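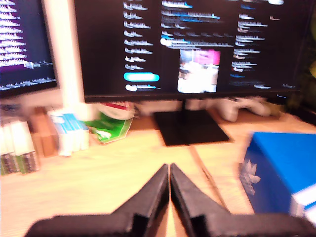
Home | Ask a Question | Make Stuff | Quizzes | Grown-Ups

Why Is It Easier to Look at a Screen That's Up High?

27th October

I got a great question from a reader at Iltwood School: "Why do people put their computer on top of a box?" I love this one, and I want you to try something before I answer it.

Hold your hand under your chin. Now look down at your knees and feel how your head tips forward. Your head is heavy – think of a bowling ball on top of a broom handle! When it's balanced right over your neck, the bones underneath do lots of the holding up. When it tips forward, the muscles at the back of your neck have to pull to stop it from flopping. They can do that for a while with no trouble at all, but if you spend a whole afternoon reading messages or looking at pictures, they start to grumble.

So the trick is to bring the screen up to you. For lots of people, a good height is when the top of the screen is level with their eyes or a little bit lower. Some screens have a stand that slides up and down, and some don't, and that's when people go hunting around the house for something flat.

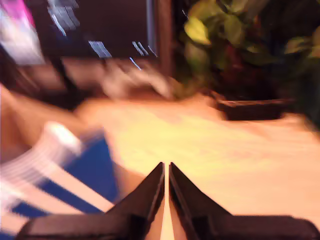 What makes a good thing to put under a screen? I tried this at my own desk in Cestinmont and I got a bit carried away. A cushion was terrible (wobble, wobble). A pile of old comics was pretty good until the shiny ones started to slide. A wide, stiff box did best, and a shoebox is a nice size if it's a strong one.

You might be thinking that cardboard is much too weak. I thought so too! But a box has four walls, and when you press straight down on the top, the push travels down those walls into the desk. Thin card bends easily if you poke it in the middle, but it's surprisingly hard to squash when it's standing on its edge. The corners are the toughest bits, because each wall stops its neighbor from folding over. 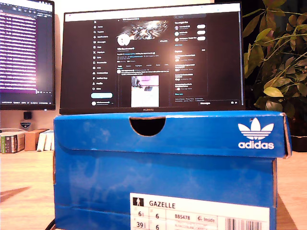 The middle of the lid is the weak spot. It has nothing under it but air, so it can sag. You can fix that by packing the box with books or folded paper until the lid has something to rest on. Soft socks won't do it – I checked.

Try it yourself! Put an empty cereal box flat on the floor and set one book on top, then another. Then stand the box up on its end and do it again. Which way holds more before it crumples? Use old books and keep your toes out of the way.

One more thing: screens are heavy and they cost a lot, so please don't move one by yourself. Get a grown-up to lift it and to check that the cables aren't being tugged.

Next time I'll be answering a question from Kaewsai about why pencils are so often six-sided.

149 likes | 12 comments | Share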